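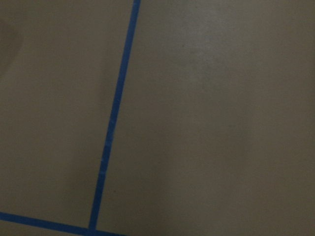 Folding Class

At a small college in Ornanley, a robotics course spends a whole semester on one T-shirt

The first thing students do in the manipulation course at Ornanley is put down tape. It is blue, it comes on a roll, and it takes most of an afternoon to get right. The lines have to be straight enough that a student can say "one square left of center" and have a lab partner know where to look. If the tape lifts at a corner, somebody presses it flat again before the arms are switched on.

The course has no textbook and one assignment. By the end of the semester, each team has to get a pair of robot arms to fold a T-shirt that has been dropped on the table in a heap. Students call the project Tureleo, a name left over from an earlier class whose members have all graduated. It is written on the sign-up sheet and on the storage bin where the shirts are kept.

Enrollment is capped at 36, in teams of 6. Every team shares the same table, so the booking calendar fills early. The 7 a.m. slots are the last to go and, according to the students who take them, the best ones, as the building is quiet and there is no line at the door.

Teaching by hand

Most of the semester is spent on demonstrations. A student guides the arms through a fold while the software records the positions of the joints and the views from the cameras. Those recordings are used to train a model, which then tries the fold on its own. When it does badly, the team looks at what went wrong and records more.

Last year's class logged 3,701 demonstrations between them. Almost 2,000 were kept. The rest were thrown out for reasons the students list in a shared spreadsheet: a sleeve caught under the body of the shirt, a collar that ended up on the wrong side, an operator who stopped halfway to answer a question.

The spreadsheet has turned into one of the more useful things the course produces. New teams read it before they touch the equipment. It has a column for the fault, a column for the team's best guess at the cause, and a column headed "again?" that is mostly filled with the word yes.

Students who arrive with programming experience often expect to do well right away. Some do. Others find that the hard part is deciding what a good fold is and then doing it the same way over and over. One team argued for a week about whether to bring in the left side or the right side first. Another spent its early sessions folding shirts by hand, with no robot at all, and wrote down each movement. Their written instructions for a single shirt ran to two pages.

Why a T-shirt

Cloth is a difficult thing for a robot to handle. A box has the same shape every time it is picked up. A shirt doesn't, and a small pull at the hem can move fabric all the way up to the neck. There are also layers to deal with. A gripper that closes a little too low takes both layers, and one that closes a little too high takes none.

The course settled on plain crew-neck shirts for practical reasons. They are cheap, they wash easily, and everyone in the room already knows how one is supposed to look when it is folded. Visitors can tell at once how a run is going, which makes open lab days easier to staff.

Two arms are used because one is not enough for the method the class teaches. The grippers work as a pair at the hem, each taking a corner, and the timing between them matters. If one side starts early the shirt twists, and the team is back to smoothing it out.
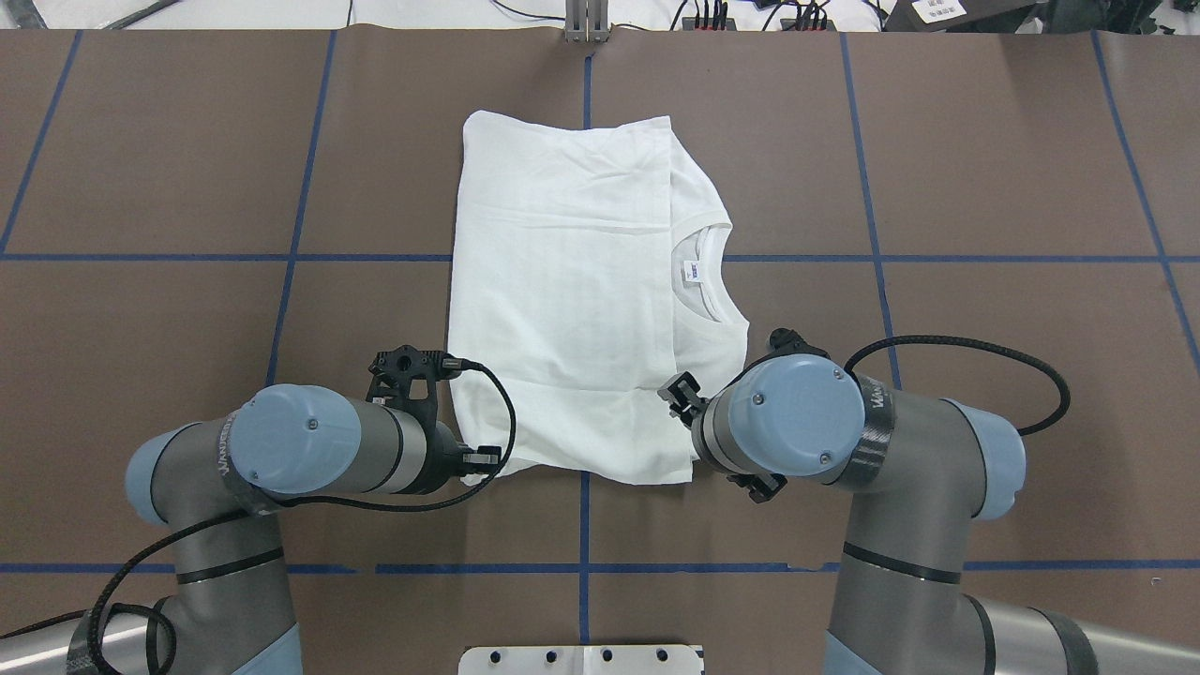 The Stultis round

Grades in the course come from lab notes and a final report. The folding itself is judged separately, in an end-of-term contest known as the Stultis round, held in the same room on a Monday evening in November. Each team gets one shirt, one table and a fixed amount of time. A student from a rival team drops the shirt.

Scoring is simple. Points are given for a finished fold, for straight edges and for leaving the collar on top. Points come off if a person has to step in. The winning team has its name added to a board in the hallway outside the Baptista lab, and that is the whole prize.

Several teams have finished the round without completing a fold, and the course rules say this has no effect on the grade. What counts in the report is how well the team explains its results. Some of the strongest reports have come from teams that scored close to zero – they had more to explain.

After the contest the shirts are washed and go back in the bin. The tape stays down until it wears out. Next semester's class will pull it up and start over with a new roll.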